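Teleop or hand guiding for two arms?

afiq_g
We must collect 450 demos in the simulator. I prefer the remote control – moving the arm by hand teaches nothing about the gripper delay.

nabila.osman
I do not agree. With remote control my people make many small stops, and the robot learns the stops too.

afiq_g
Then cut the stops out. My table for the left arm task:

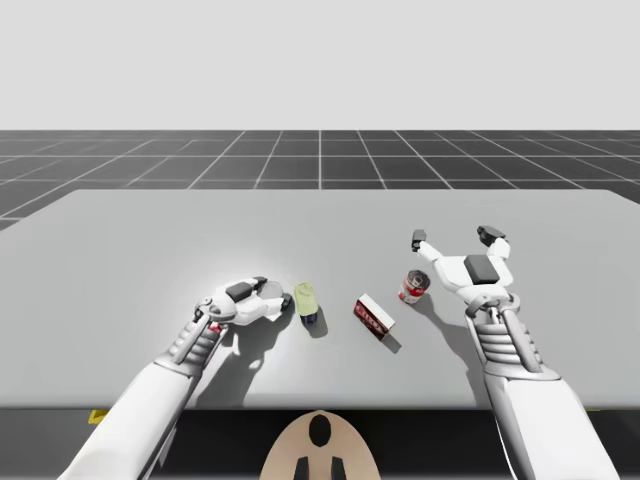 Left gripper at the round object, right one open

yanti_s
How long is one demo?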